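Section 4. Mounting the Simby Wall Rail

4.1 Before you start

Read this section through once before drilling. The Simby rail is rated for a total load of 41 pounds when fixed to wood studs. On drywall alone, use the Utmont anchor set and do not hang more than 10 pounds from any one rail.

CAUTION: Turn off power to any circuit that runs behind the wall. Wires often run straight up or down from outlets and switches.

4.2 Marking the wall

1. Find the studs and mark the center of each with a pencil.
2. Hold the rail against the wall at the height you want. Set a level on top and adjust until the bubble is centered.
3. Mark the wall through the two end slots.
4. Take the rail down and measure from the floor to each mark. If the floor is uneven, trust the level.

Note: Leave at least two inches between the top of the rail and any shelf. The hooks need this space to lift clear.

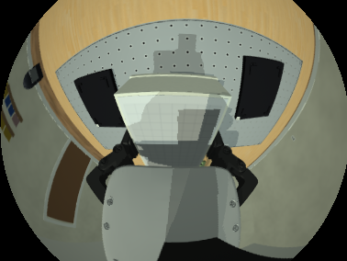 4.3 Drilling and fixing

5. Drill a pilot hole at each mark. Keep the bit square to the wall.
6. Vacuum the dust out of each hole.
7. Start both screws by hand through the end slots, then tighten with a screwdriver until the rail no longer moves.
8. Fit the remaining screws wherever a slot lines up with a stud.

CAUTION: Do not use an impact driver. Too much force bends the slot, and a bent rail must be replaced.

4.4 Checking the load

9. Hang one hook at each end and pull down firmly.
10. Check the level again. If one end has dropped, remove the rail and repeat from step 5 with new anchors.

Retighten all screws after the first month of use. Replacement screws and end caps are listed in Section 7 under kit number 600.

Revised May 13, 2021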